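## 4. Recording a Song in Ineven

Use this section to record a vocal over a backing track. You should already have installed Ineven and connected your audio interface (section 2). If the input meter doesn't move when you talk, go back and finish that section first.

### 4.1 Set up the session

1. Open Ineven and choose **File > New Session**.
2. Pick the **Singer** template. It opens with one backing track and one vocal track.
3. Type a session name. Avoid slashes and question marks, which some drives won't accept.
4. Drag your backing track onto the top lane.
5. Set the tempo. If you don't know it, click **Tap** in time with the song until the number settles.

**Note:** Sessions made with the old Fadlow plug-in pack will open, but reverb settings are reset. Write them down before you convert.

### 4.2 Place the microphone

1. Put the stand on a firm floor with the legs fully spread.
2. Raise the microphone to mouth height and tighten the clamp by hand.
3. Stand a hand's width back from the pop screen.
4. Plug in headphones and turn the speakers off. 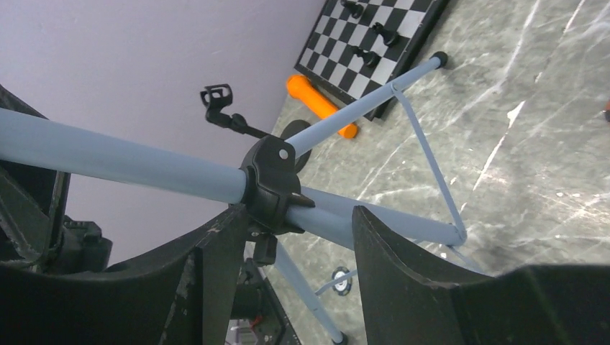
*Light blue tripod-style stand.*

**Caution:** Turn the interface volume all the way down before you switch phantom power on or off. The thump can damage headphones and hurt your ears.

### 4.3 Set the level

1. Click the red dot on the vocal track to arm it.
2. Sing the loudest line of the song, at the volume you plan to use. Most people sing louder on a real take than on a test, so don't hold back.
3. Turn the gain knob until the peaks sit in the upper part of the green area.
4. If the meter goes red, lower the gain and sing the line again.

If you hear a delay in your headphones, open **Audio > Buffer** and pick a smaller size. On the Serrano interface you can also press **Direct**, and then mute the vocal track in Ineven so you don't hear yourself twice.

### 4.4 Record

1. Move the playhead two bars before the first word.
2. Press **R**. The count-in plays, then recording starts.
3. Sing the verse through. Small mistakes can be fixed later with a punch-in.
4. Press the space bar to stop.
5. Repeat for each take. Ineven stacks them in the same lane.
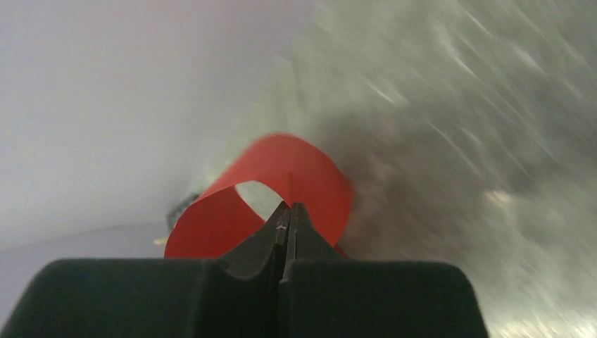
To build one good take from several, click the arrow beside the track name to open the stack. Drag across the lines you want to keep. Ineven adds a short crossfade at each join - drag its edges if you hear a click or a cut breath.

**Note:** Unused takes stay in the session folder until you choose **Clean Up**. This can't be undone.

### 4.5 Error 1477

This message means the interface was unplugged or went to sleep while recording. Audio up to that point is saved. Reconnect the interface, restart Ineven and choose **Recover** when asked. If the error comes back, try another USB port and leave out any hub.

Mixing and export are covered in section 5.

Section revised September 11, 2024, by Américo Antunes, Skodent user guides.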